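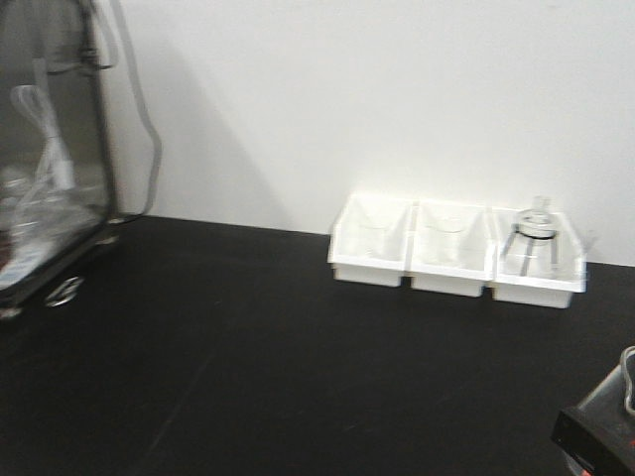

Chapter 4. Fixing the Workspace

An arm built in a shared workshop spends most of its early life being moved, borrowed round and set up again, and its positions are only as good as the surface they are measured from. Before any motion is programmed, the builder must settle three matters: what the arm stands on, what it is allowed to reach, and where the things it handles are kept between tasks. The last of these is the cheapest to get right. A white tray with three compartments, set back against the wall on a matt black top, gives every vessel a home that can be written down as a position. The contrast between tray and table also helps the fixed camera, although clear vessels inside white compartments remain hard to pick out, a difficulty taken up in Section 4.3.

The worked build used throughout this part of the book is the Nultalness arm, put together by Samah Abdel Hamid and Declan Ó Súilleabháin in a members' workshop on the ground floor of a former printworks. It has a two-finger gripper, a fixed camera and a small camera at the wrist. The controller is a Treltel board with its standard firmware. Chapters 2 and 3 dealt with the joints and the wiring. The present chapter assumes that the arm moves when told to and stops when the stop button is pressed. Readers who cannot yet say both should return to Section 3.6.

4.1 The datum

A datum is a point from which all other points are measured. It should belong to something that does not move. The corner of the worktop is a poor choice if the worktop is on trestles, and the edge of the tray is worse. In the Nultalness build the datum is the centre of the front left bolt of the arm's base plate. All positions are given in millimetres from that bolt, with x running along the wall, y towards the wall and z upwards.

The nearest edge of the tray lies at y = 454. The vessel being worked on stands closer in, at y = 200. These two figures were measured with a steel rule, entered by hand, and then checked by driving the closed fingers slowly to each point. A difference of over 2 mm at either point was treated as a fault in the base and not corrected in software. The reason will become clear in Section 4.4, where an error hidden by an offset at one point appears, enlarged, at another.

4.2 Keeping height and rim clearance

A common early mistake is to plan a path between two points on the table and forget that the objects between them have height. A rod standing in a beaker is the usual casualty. The rod leans, so its upper end lies well outside the circle of the rim, and a path that clears the glass may still strike the rod.

The rule adopted here is that every sideways move takes place at a single height, called the travel height. It is found by taking the tallest item on the table, including anything that leans out of it, and adding a margin of 61 mm. The arm rises to the travel height, moves sideways, and only then descends. This is slow. Rónán Kinsella, who wrote the first motion program for the build, used separate heights for each pair of points and gave up the scheme after a Saturday spent replacing glassware.

When a rod is left in a beaker, the direction of its lean should be noted with respect to the axes of Section 4.1. The descent is then made from the opposite side. The spout deserves the same attention, as it breaks the circle of the rim and can mislead a simple circle-fitting routine.

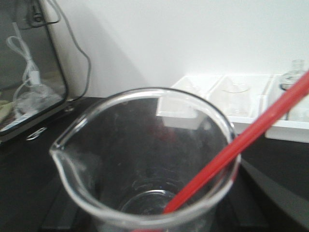
4.3 The wrist camera

The wrist camera sees whatever the wrist is pointed at, and for much of a working session this is not the table. During homing, and during any large turn of the shoulder, its view sweeps across floor, furniture and wall. A program that looks for vessels in every picture it receives will sooner or later find one in a cupboard door.

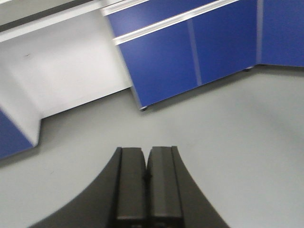
Two measures deal with this. The first is to accept a detection only when the joint angles place the camera over the working area. The second is to reject any picture taken while the wrist is turning faster than a set rate, which removes most of the blurred ones. Both tests need only values the controller already reports, and both should be in place before any work is done on lighting or on the detection method itself.

The joint angle test is the more useful of the two and should be written first. Its limits are found by moving the arm by hand to each corner of the working area and recording the angles there. Orla Ó Súilleabháin's version, listed in Appendix B, stores these limits in a plain text file beside the datum, so that both are replaced together whenever the base plate is unbolted.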